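Gripper comparison, second progress report
2018-04-12
For: Marlina Tjoa, Drurnia small grants

Hello Marlina,

Sorry this is a bit longer than the last one, but March was busy and there's plenty to tell you! We've now tried both of the hand-held grippers (Unell is our name for the narrow one, Zuro for the one with the blue textured pads) and I've got a favourite already, though I'm trying not to let it run away with me.

The job is still the same: pick small things up off a table and put them in a basket, in a proper home with proper clutter. Little plug cubes are the hardest so far. They're smooth, they sit close together, and if the fingers come in slightly crooked you shove the neighbour along and have to start again. 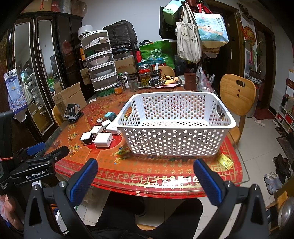
Zuro's wide opening helps a lot with that. I can line up over a cube and take my time closing, whereas with Unell I'm forever fiddling to get the angle right. On the other hand Unell is much lighter, and after 50 goes in a row my wrist really does notice (I've started swapping hands, which makes me slower but less grumpy).

We have 2323 recordings so far, and I've thrown out more than 17 where I'd knocked the camera and not spotted it until later. My own silly fault. I now check the mount before every batch.

The glass table top has been a nuisance. Shiny surfaces throw reflections about and the tracking software, Sinaga, drifts a little when the light is strong. Drawing the curtains helped. I'd like to try a plain cloth over the glass next and see whether the drift goes away, so please don't take the tracking numbers in the attached sheet as final.

Money is fine. We've spent what we said on spare finger pads and a bit less than planned on travel, and I'd love to put the difference towards a second battery if you're happy with that? Could you let me know before I order it?

Next up are soft things, mostly socks and tea towels, with both grippers.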